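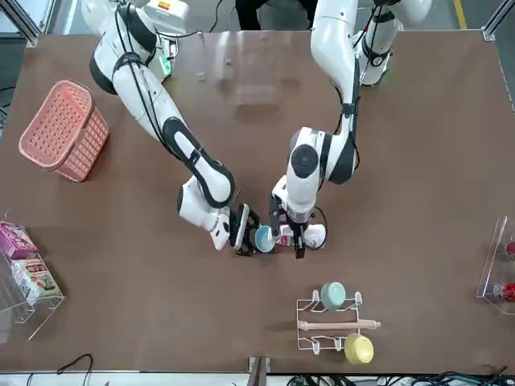 Every few months somebody at Koppel asks me when we can stop collecting. We have 1,939 recorded examples of arms moving household goods on a table, the argument goes, and surely that is enough to train on. My answer is that the number tells you very little, and that we should stop putting it on the first slide.

An example is one run from start to finish with a person driving the arms. Most of ours were recorded by operators who had been doing it since March and had become good at it. They go straight to the cup, close the fingers once, lift and place. The runs look clean and they are pleasant to review. A system trained only on them learns what to do when everything goes right, and has no idea what to do when the fingers close half an inch too high.

Reet Pärn, who ran collection for Irell before she came to us, used to keep the clumsy runs. Her rule was that if the operator fixed the mistake, the run stayed. I thought this was sloppy until we tried it. We added 262 recovered fumbles to the Fladix set and the arms began to try again after a miss, where before they would carry an empty grip all the way to the rack and open it.

The second thing I would change is the table. It is easy to set out the basket, the stands and the mugs in the same places each morning. The operators like it, and the schedule likes it even more. But the system then learns the layout along with the task.

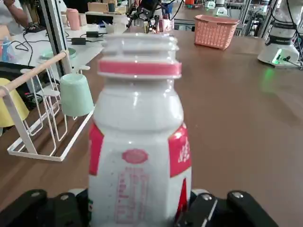
Vol. 21

A bottle is a fair case. From the wrist it fills most of the view, and a finger's width of difference in where it is held changes what the camera sees of the label and the neck. I would take 75 runs with the bottle moved, turned and crowded by other things over several hundred with it standing on the same spot - and I would pay for the extra setup time.

That is the real objection, of course. Resetting a table differently each time is slow, and operators at Cidovby are paid by the finished run. Pay them by the hour. If you reward people for quick, identical runs, you will get quick, identical runs, and you can't blame the model afterward for having learned from them.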